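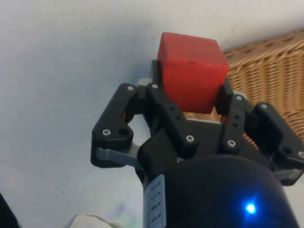
FOR IMMEDIATE RELEASE

Skeladance opens a second toy library, and I get to tell you about it

Monday morning at 10 we unlock the door of our new branch in Lutora, and I've been waiting to write this release for so long that I already had three drafts of it saved. I run Skeladance, the toy lending library on the hill in Rirkolau, and I write our press releases myself, so you're getting this straight from the person who also washes the puzzle pieces.

If you haven't covered us before, we lend toys the way a public library lends books. Families join, pick what they want, take it home for three weeks and bring it back. Blocks, train track, dress-up clothes, board games, ride-ons, shape sorters, marble runs, a frankly enormous dollhouse that needs two adults and a station wagon. We started in the back half of a closed shoe store with 23 toys, most of them from my own attic, and a notebook for writing down who had what. The Rirkolau collection now stands at 1436 items, and the notebook has been replaced by a computer that I mostly get along with.

Lutora has been asking us for a branch for years. A lot of our members drive over from there, and it's a long haul on a Saturday with a toddler and a play kitchen in the back seat (I've seen the cars, I know). So when the old Benmoussa hardware store on the main street came up for rent last spring, I drove over the same afternoon and stood at the window with my hands cupped around my face like a kid. High ceilings! Deep shelves already bolted to the walls! The Benmoussa family very kindly left us the long counter and the rolling ladder, and we've kept both. The ladder is locked in place during opening hours, so parents can relax.

We're opening with 1000 toys on the Lutora shelves. Some came over from Rirkolau, some were donated, and the rest we bought with last year's grant money and the proceeds of the spring yard sale. Every one has been cleaned, checked for missing parts and given a tag with its own number. Things with lots of pieces come in a bag with the piece count written on it, and yes, we do check when it comes back, but we're nice about it. Pieces go missing. They turn up in couches in July. Bring them in whenever you find them.

How membership works

One card covers the whole household and works at both branches. You can borrow up to four toys at a time, plus one large item if you have a way to get it home. Loans run three weeks and you can renew once, unless someone else is waiting. There are no late fees. We tried them for a while in Rirkolau, and all that happened was that people got embarrassed and stopped coming in, and then we'd lost the family and the fire truck both. Now we send a friendly reminder, and then a slightly less friendly one.

Grandparents can join too, and I wish more of them would. A lot of our happiest members have grandkids visiting for a week or two in summer and no wish at all to own a sandbox. Home daycares and preschools can sign up for a group card, which has a bigger limit and a longer loan. Ask at the counter and we'll set it up while you wait.

Parents ask me what they should borrow first. For the little ones I nearly always say plain blocks. They don't look like much on the shelf next to something with lights on it, but they go home and get used every day, by the four-year-old and the one-year-old and usually by whichever adult sat down on the rug to "help." We don't mind scuffs and soft corners on the well-loved stuff. If it's clean and safe it stays on the shelf, and if it isn't, it goes to the repair bench.

The repair bench, by the way, is at the back of the Lutora shop where the key cutter used to be, and it's open to everybody on Saturday afternoons. Bring your own broken toy and we'll have a look at it with you. We're good with wood glue, wheels, battery contacts and doll hair. We are not so good with anything that has an app.

Opening day

Doors open at 10 and we'll be there until the last person leaves. There will be coffee, lemonade and a very large train layout down the middle of the floor. Anyone who joins during opening week gets the first three months free. Story time starts at 11, in the corner by the window, with cushions. Street parking is free on that block, and there's a ramp at the side entrance for strollers and wheelchairs.

We're still taking donations at both branches. What we need most is outdoor toys, wooden train track and board games for kids over eight. We can't take stuffed animals, car seats or anything that's been recalled, and please, no more jigsaw puzzles until January. I have a closet full of them that I haven't finished counting!

Reporters and photographers are welcome at any point in the day. If you'd like a quieter look around before we open, call the Rirkolau branch and I'll meet you in Lutora with the keys. I'm happy to talk for as long as you have, and my family will tell you that's a serious offer.

Contact: Skeladance Toy Library, Rirkolau | Press inquiries | © Skeladance. All rights reserved. | Back to top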